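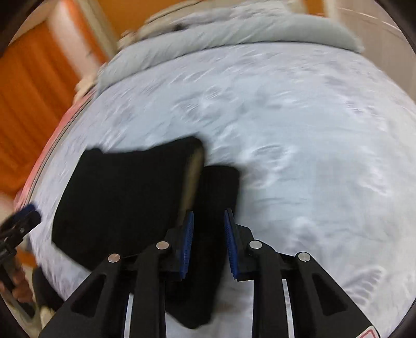
*Two black socks, one pair of blue finger pads, and the sheet that gave my segmentation model so much trouble.*

So, socks. I promised a post on the grasp planner back in August and then went very quiet, mostly because the planner was fine and everything feeding it was a mess. I'm going to write it all down while I still remember which config file did what.

Quick recap if you're new: Skuvora is my hobby project for picking up laundry. It takes wrist camera images, finds cloth, picks a spot to pinch, and hands that spot to the controller. I record the demos by hand, one gripper per hand, usually in the bedroom, and the policy learns from those. The name doesn't mean anything (I needed a repo name and it was free).

Black cloth is horrible for perception. On a pale sheet you'd think it would be the easy case, with all that contrast! And the outline really is easy. The trouble is inside the outline, where a dark ribbed sock gives you next to no texture and the depth estimate just sort of shrugs. My old code took the middle of the mask and pinched there. For a sock lying flat that's about the worst place, you get a bit of cloth and a lot of mattress.

Then there's the gripper itself. It's black. The socks are black. For two weeks my mask happily included the gripper arms as part of the laundry, and the planner kept proposing that the gripper should pick up itself. I fixed that with a fixed mask over the bottom of the image, plus a color check on the blue pads so I know how far open the fingers are. Blue turned out to be a lucky choice, nothing else I own is that color. The pad check is 24 lines of Python and it's my favorite file in the whole repo.

The worn patch on the heel or sole was a nice surprise. Anything lighter than the rest of the sock gives the feature tracker something to hang on to, so my oldest pair tracks way better than the new ones. I now refuse to throw them out.

What I changed in the planner:

- It looks for edges and folds first, and only falls back to the mask center if it finds none.
- Candidates are scored by how much cloth would end up between the pads.
- Rotation is searched over 90 degrees instead of the full circle, as the two fingers are interchangeable and I mirror the rest.

Yes, that last one should be 180 if you do it properly. The mirroring covers the other half and it runs faster, but I wrote it at midnight and there's a ticket to clean it up.

Motion blur is next. I move too fast when I record, and the wrinkles in the sheet smear just enough to look like folds in something. Braltine (my little labeling tool, separate repo) now gives every image a sharpness score and hides the worst ones, but I'm still picking the cutoff by eye.

Oh, and tests! I finally have Jenkins replaying saved recordings through the planner on every push. It runs on the old desktop under my desk, which is called Wokstead and sounds like a hair dryer. It caught a swapped sign in the wrist transform on its first Sunday, and I would have spent days blaming the socks for that one.

Still to do: white socks on the same sheet. I tried a few and the mask came back empty, so that'll be its own post - probably with more swearing. If you've had any luck with light cloth on light bedding, leave a comment, I'd love to hear what features you used.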